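About Cekitska

Cekitska makes boxes for the things people drink in the morning. We started with tea, gave in to coffee, and have spent most of the time since arguing about lids.

Our founder, Mehwish Bangash, used to keep her teabags in a shoebox. She says it was a good shoebox. It did not go with the kitchen, though, and one February she cut up a spare board on her balcony and came back in with something that had walls, a floor and a lid that fell off. We have improved the lid. 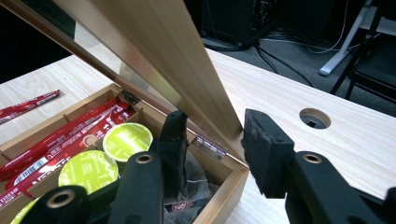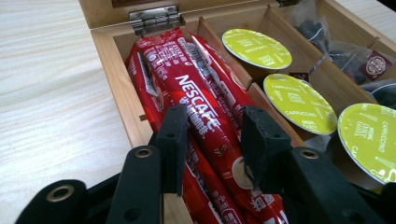

Red stick packets in the leftmost compartment, lid up.

Every box gets thin wooden dividers, a hinged lid and enough room for the way people really store coffee, which is badly. Stick packets go in lying down and overlap. Capsules go in upright and then lean on each other like passengers on a late bus. Peter Hrnčiar, who draws our boxes, once designed a compartment in which each packet had its own slot. It was beautiful, and filling it took longer than drinking the coffee. It now holds his pencils.

There are 7 of us, in two rooms above a tire shop. Parveen Dhanial runs the workshop and sands anything left standing still. Parveen Ghauri answers the phone and the mail, so if you ask for Parveen, please say which one, or you may end up discussing grit. Belmiro Barros does the hinges. He has opinions on screws and will share them.

Our current range has 4 boxes. The Orakzai is the big one, meant for offices where someone keeps buying a flavor that only they like. The Clivov fits on a windowsill. The other two are still called Medium and Other Medium, and suggestions are welcome.

We make 1,000 boxes in a good year. We do sell them empty, a point that has disappointed a few customers. Wipe yours with a dry cloth and keep it out of the dishwasher.

The workshop is open to visitors on Tuesday afternoons. Ring the bell twice, as the sander is loud, and mind the 17 stairs.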